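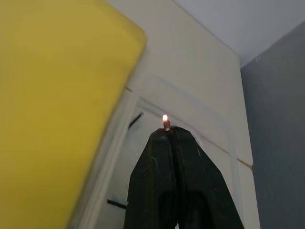

Products > Teaching gear > Stako hand-guided teaching kit

Stako hand-guided teaching kit

Stako is the kit I wish I'd had when I first started showing arms how to do things. You get a pair of printed fingers for your gripper, a wrist camera with its bracket, a handheld leader grip that matches the fingers, and a foot pedal. Bolt it on, plug it in, step on the pedal and do the job once. Then do it again (and again, sorry).

I build these myself in small batches and I use one nearly every day, so what follows is partly a sales pitch and partly the stuff I end up typing in emails.

Two ways to teach

By hand: put the arm into its free-drive mode, grab it above the wrist and move it through the task. Great for short jobs with one or two contact points, like pressing a switch or pushing a drawer shut. Keep your fingers clear of the gripper opening, and keep your sleeve out of the camera's view if you can. I've had to bin whole afternoons of recordings over a flannel shirt.

By remote: hold the leader grip and squeeze. The arm follows your wrist and the fingers follow your squeeze. It takes a bit of getting used to -- most people overshoot for the first few goes and then something clicks. I like this one for anything fiddly, and it's what I'd start with if you're teaching inside a cupboard or a box where your arm won't fit next to the robot's.

You can swap between the two in the middle of a session. The recorder marks which was which.

About the wrist camera

It sits close in behind the fingers and sees what the fingers see, for better or worse. With the gripper closed the two fingers make a dark wedge poking up from the bottom of the picture, and anything big that gets between the camera and the job goes soft and takes over half the view. I used to chase this with different lenses. Now I leave it alone and just do more demonstrations, with the clutter in a different spot each time. If your arm is going to work around clutter, show it clutter!

What you do want to watch is lights. A small bright light right past the fingertips will pull your exposure around, so lock the exposure before you start and leave it locked for the whole set. There's a tick box for it in the recorder, second tab.

What's in the box

- Two fingers, matte black
- Wrist camera and bracket
- Leader grip with a 200 cm cable
- Foot pedal
- Hex key and a bag of spare screws (you'll lose some)
- Recorder software, on a USB stick or by download

Fitting it

The bracket goes on with four screws and the fingers with two each. Snug, please, and no power drivers. The first time you plug in the camera, the recorder asks you to open and close the gripper 5 times so it can learn the range. Do it slowly. If you swap the fingers later, run that step again.

The bracket fits the Brurkar small gripper straight out of the box. For the Keane wrist you need the adapter plate, part 2423, sold separately. If yours is something else, send me the bolt pattern and I'll have a look, no promises.

How many demonstrations?

Everyone asks, and it depends on the task. For a simple press or push I usually record 37, for no better reason than that's where I stopped once and it went well. Anything with a grasp in it wants plenty more. Change the starting position every time, even if it feels silly, and keep the slightly wobbly ones where you had to correct yourself. Those corrections are worth having. Delete the ones where you bumped the table.

Exporting

Each demonstration saves to its own folder with the video, joint positions, gripper opening and pedal presses, all on one clock. There's a plug-in for Humness users that reads the folders directly. Everybody else gets plain video files and a spreadsheet, and those open in pretty much anything.

Known gripes

The pedal slides on polished floors, so I stick a bit of rubber matting under mine. The leader grip is a bit chunky for small hands -- a slimmer one is on my bench and should be ready in March. The cable clips are black and so is the cable, and finding one you've dropped behind a cabinet is no fun at all.

Spares are all sold on their own. Fingers do wear, so order a second pair if you're teaching on rough surfaces.

Page updated 14/05/2019

3 comments | 11 shares

Contact | © Stako | Back to top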